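Kumaresan Lobo
Been asked a few times what rules we follow on the two-arm flower cell at Drakstead. We finally wrote them down. Posting the main ones, one per post.

Rule 1. No hands inside while the arms are powered. If you need to reset the stems, you disable both arms, say so out loud, and wait for the other person to answer. We had this as a habit for months. It only became a rule in July, after I reached in on a pause that I had taken for a stop.

Rule 2. A pause is a software state. A stop is power off at the supply. The log sheet has a separate column for each, and people are expected to use the right word.

Rule 3. One task sentence per episode, written before you start. "Put the roses in the vases" is too loose. Which flower, which vase, which arm picks. If the operator changes their mind halfway through, the episode gets the tag "changed" and stays in the set under that tag.

Rule 4. Don't tidy between episodes unless the reset sheet says to. Crossed stems are part of the task. The Druta set we started from had every stem laid out parallel, and the policy we trained on it was no good on a messy table.

Flower cell, two arms, glass vases:
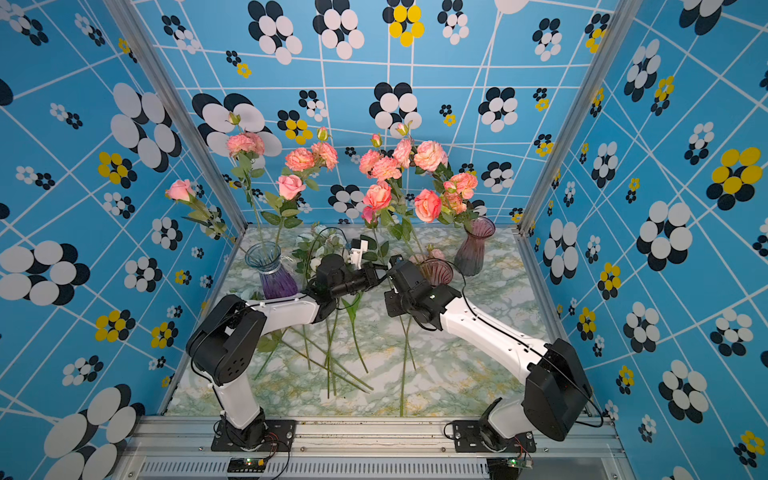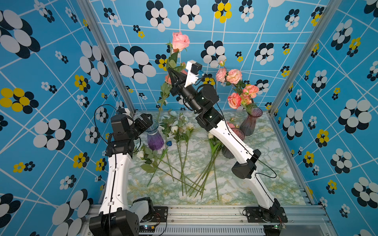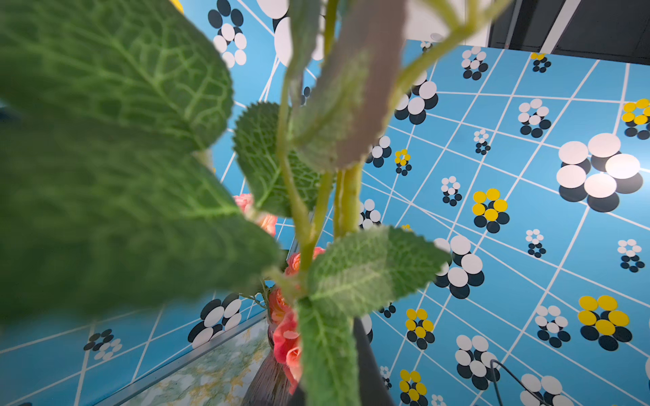

Rule 5. Check every camera view before the first episode and again after any break. Wrist brackets work loose. Ours get a paint mark across the screw head, and if the mark doesn't line up you recalibrate before recording anything else.

Rule 6. Cables get a full-reach test at the start of each shift. Move each arm slowly to the far corners and watch the loop at the wrist. If it pulls tight anywhere, re-route it. Don't tape it and carry on.

Rule 7. Glass stays in the cell only if the gripper force cap is on. The cap lives in the config file, and the config gets checked in with the data. We went through 619 old episodes and found 177 with no config saved. Those are out of the training set now, good or bad.

Rule 8. Failed grasps are kept. Drops are kept. The only thing we delete is an episode where a person's face or hand shows up in a camera view, and the deletion is logged with a reason.

Rule 9. Two operators per cell, swap every 45 minutes. Whoever isn't driving keeps a hand near the stop button and doesn't look at their phone. This is the rule people complain about most and I'm not changing it.

Someone asked if this is based on a standard. Partly. We did a normal risk assessment for the cell first, and that covers the safety side. The data rules are our own, with a few borrowed from the Sleiman group's handbook.

The full sheet is two pages. If you run a similar cell and want a copy, send me a message. I'd like to see yours too, mainly how you write up resets.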